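About Vemholm

Vemholm Home Sorting - bedrooms, bedside tables and the piles that collect on them

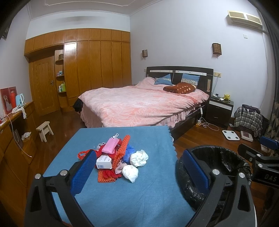 Who we are

Gladys Kimaro started Vemholm after years of reading books on tidying and doubting most of them. She had bought the matching baskets. She had folded her socks into thirds. The baskets filled up with the same stuff that used to be on the chair, and the socks went back to being socks.

We are a small company with 8 people on staff. We go into homes, mostly one room at a time and mostly bedrooms, and help people sort out what is in there. We don't call it a journey. If anyone promises you that a clear tabletop will change your life, ask them for the name of a customer whose life it changed, and then ask that customer how the table looks now.

The pile on the table

A normal bedroom has a made-up bed, a nightstand with a few small things on it, and a table that has taken in whatever had no other place to go. A pink packet, a small white box, an orange knitted strap, a crumpled blue plastic bag, a couple of used-looking tissues. We have read plenty of advice about what a pile like that says about a person. We think it says the table is close to the bed.

So we start with the pile. The tissues and the bag are easy, particularly with a trash bin right by the table, and they go first. Small boxes get opened before anybody makes a decision about them, as people are often wrong about what is inside. Straps, cords and anything knitted get held up and named by the owner. If the owner can't name it, it goes in a bag with the date on it and we look at it again on the second visit.

Clothing over the end of the bed we leave until last. Some of it is going back on tomorrow, and there is no drawer in the world for a thing you have worn once. The usual advice is a hook. We have put up a lot of hooks and we aren't convinced.

Plush toys stay unless you tell us otherwise. We won't ask you how they make you feel.

How a visit works

A first visit takes 3 hours, and we would rather stop early than start on a second room. You stay in the room with us. We don't sort while you are at work, and we won't throw out a single thing you haven't looked at.

After that we use a method we call Cirton, which is a grand name for a sheet of paper with two columns: what stays in this room and where, and what leaves it and by when. Gladys wanted to call it "the sheet." She was outvoted.

The second visit is 6 weeks later. We think this is the only one that tells you anything, and we have noticed how few of our competitors offer it. In our own records, 228 homes have had both visits. In plenty of them the pile was back. We would sooner print that here than have you find it out with our invoice in your hand.

What we don't sell

Storage boxes, label makers, drawer dividers, scented anything. We were asked to carry the Wosik range of under-bed bins and tried 15 of them in our own homes first. They were fine. They also gave us somewhere new to lose things, so we said no.

Getting in touch

Our office is on the second floor of the Swai Building, over the shoe repair shop. Phones are answered from 8 a.m., except on Wednesday, when all of us are out on visits. New bookings open again in September. Please tell us which room it is and whether you have already bought baskets.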